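Bornik tests two grippers on folded clothes

The Requena workshop of Bornik began in May to compare grippers from Gakon and Treltska. 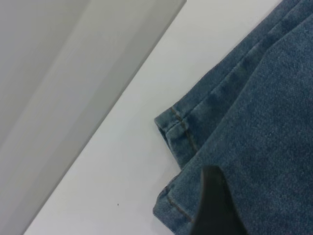 How long will the test run?
Until each gripper has done 138 folds.

Both are tried on the same arm, with the same controller. 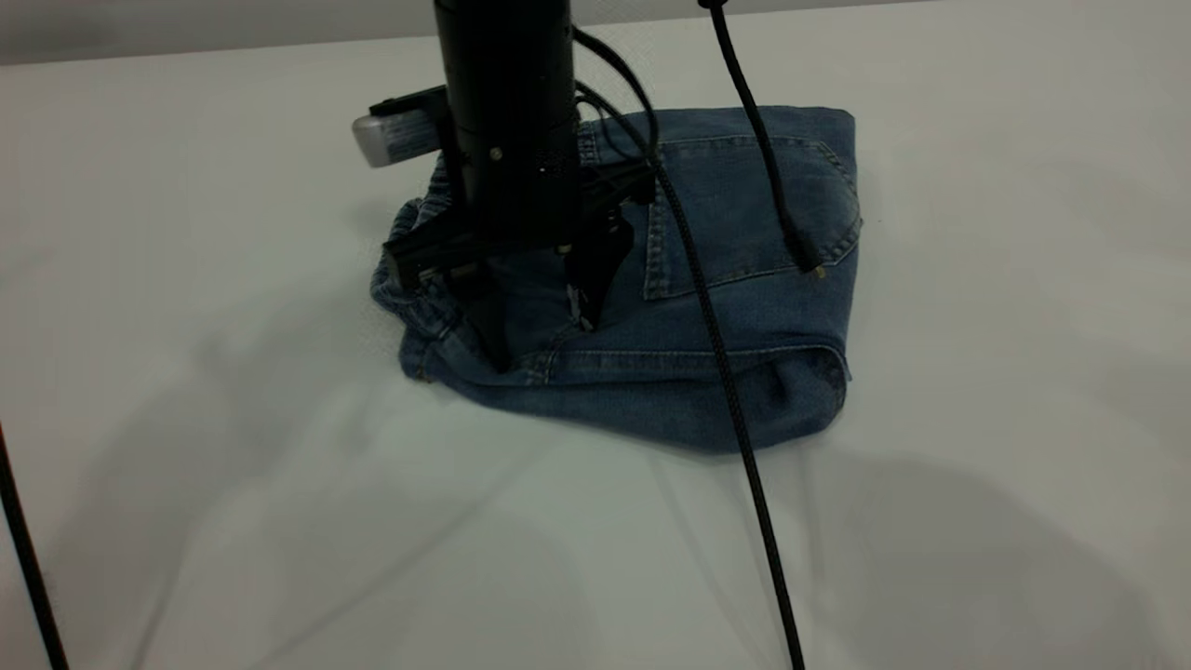
Thick cloth is the hard part for most grippers. Bornik chose jeans for this reason — the seams and the back pocket make the layers uneven. Nearly 18 settings are planned.

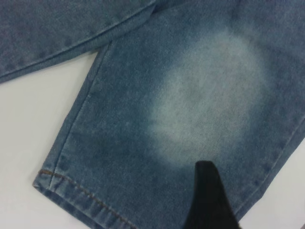
Gripper finger at a leg of the jeans, near the faded patch.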